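Visit report: Ackroyd textile rental laundry, Stunden
March 20, 2018

The Ackroyd plant handles flat linen and toweling for hotels and two hospitals. Access is through the soiled side, so visitors see the process in order. Goods arrive in bags, are weighed, and go by overhead rail to a tunnel washer with 11 compartments. Terry is run at 40 kg per batch. Sheets and table linen are run heavier.

Water was the main subject of the tour. Press extract goes back to the prewash, and final rinse water is filtered and reused in the main wash. A heat exchanger by Ilico was fitted in January on the effluent line. The plant engineer's log showed 503 cubic meters of fresh water for the last full accounting period, with the meter read at shift change.

Dosing is by Fatach pumps, calibrated every 5 weeks. Titration records were complete except for one page. We asked about graying in older terry stock and were told that hardness at the softener outlet is now checked daily.

Drying and ironing were running at reduced load. Lint screens on the second dryer were overdue for cleaning. Towels are sorted by size before folding, and stained or torn pieces go to a separate cart for rewash or rag.

The noise survey for the ironer line was not available and will be sent by mail.

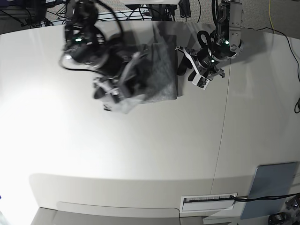
*Photo: Ackroyd, Stunden. Folded gray towel and lighter cloth on a white table.*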